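Minutes of the Wisby House shared kitchen meeting
Held June 24, 2021, in the dining room
Present: residents of both floors, the house office, one person from Plornonent (landlord's agent)
Apologies: two residents of the upper floor

**1. Minutes of the May meeting**

Read and accepted with one correction. Item 5 should say that the drawer under the oven is for baking sheets only. The version sent out said baking sheets and foil. Foil stays in the drawer by the window.

**2. Matters arising**

The dripping tap at the small sink was fixed by Plornonent in the second week of May. It has held since.

The request for a second dish rack was turned down by the office for lack of counter space. The upper floor asked for this to be looked at again after the cupboards are sorted (see item 4). Agreed.

The fridge shelf labels have come off in the door of the left fridge. The office will print new ones on the thicker tape.

**3. Kitchen fund**

The fund stands at $153. The last purchase was dish soap, sponges and trash bags from Fekis. There was a question about why sponges were bought when a pack was already under the sink. The pack under the sink turned out to be floor cloths.

It was agreed to set aside $49 for replacement cookware, to be spent only after the sorting is done and a list has been made. Any single item over that amount comes back to this meeting.

A resident asked whether the deposit return from the old coffee machine had been paid in. The office did not have the paper with them and will check.

**4. Sorting of pots, pans and lids**

This took up most of the meeting.

The lower cupboards are full and the doors on the left side no longer close. Several lids have no pan, and several pans have no lid. Some of the cookware came with the house, some was left by people who moved out, and some belongs to present residents who have not marked it.

Points made in discussion:

- Lids should be kept with their pans. The present habit of stacking all lids in the end cupboard means everything has to come out to find one.
- Against this, a pan with its lid on takes up more height, and the middle shelf is low. One resident suggested turning the lid upside down on the pan so another can sit on it. Others said the knob then sits in whatever is left in the pan. No decision, to be tried with the house pans first.
- Glass lids should not go at the bottom of a stack.
- Pans with scratched insides should be thrown out. The meeting did not agree on how scratched. The office will put the doubtful ones on the counter and people can say.
- Plastic handles must be kept away from the burner edges. Two have been damaged this year, both on the back left burner, which is the large one.

Decided:

1. All cookware is taken out and laid on the tables by the lower floor. The upper floor puts it back.
2. Each pan is matched with a lid where one fits. A lid that nearly fits does not count.
3. Anything personal must be marked on the underside with tape or paint before the sorting. Unmarked items will be treated as house cookware.
4. Spare lids with no pan are kept in a box in the hall for one month and then given away.
5. The blue saucepan with the glass lid stays in the house set and goes on the top shelf of the right cupboard. It is wanted for eggs, rice and single portions, and the lower floor asked that it not be kept in anyone's room.
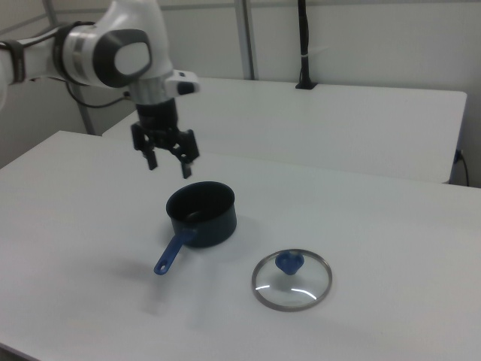
*Page last changed: June 2021, after corrections from the upper floor*

The saucepan in item 4 is the small navy one with the blue handle. Its lid has a thin metal rim and a blue knob in the middle. There is a hole at the end of the handle, so it could also go on a hook if hooks are put up (see item 5). The upper floor asked for this note so that it is not mixed up with any other blue pan that comes out of the cupboards.

**5. Hooks and shelf**

The Seneviratne catalog has a wall rail with hooks that would fit between the window and the right cupboard. Plornonent has no objection to a rail, provided the holes are drilled by their own fitter and not by residents. The agent will ask what the fitter charges. The meeting did not want to order the rail before hearing the price.

The upper floor would rather have a shelf over the small sink. The agent said the wall there is hollow and will not take much weight. Left open.

**6. Use of the stove in the evening**

There were complaints about waiting. It was agreed that one person uses no more than two burners between six and eight. Large pots for stock or laundry dye are to be done before noon. Dye pots are not to be used for food afterward and need a mark on the handle.

The extractor fan filter is due for washing. Lower floor to do this.

**7. Cleaning rota**

The rota stays as it is until the end of the summer. The upper floor pointed out that wiping the stove is listed twice and emptying the compost is not listed at all. The office will change the second stove entry to compost.

Wet pans are being put back in the cupboard. Please dry them or leave them in the rack - the shelf paper on the left side has already had to be pulled up.

**8. Any other business**

The 500 ml measuring jug is missing. Anyone who has it should put it back on the shelf by the scales.

The office asked that notes on the fridge be dated. Old ones will be taken down at each meeting.

A resident offered a set of wooden spoons. Accepted with thanks.

**9. Actions**

| What | Who |
|---|---|
| New fridge labels | Office |
| Check deposit for coffee machine | Office |
| Take out and lay out cookware | Lower floor |
| Put back cookware, box spare lids | Upper floor |
| Price for fitting a rail | Plornonent |
| Wash fan filter | Lower floor |
| Correct the rota | Office |

Next meeting when the sorting is finished. The office will put a note on the fridge.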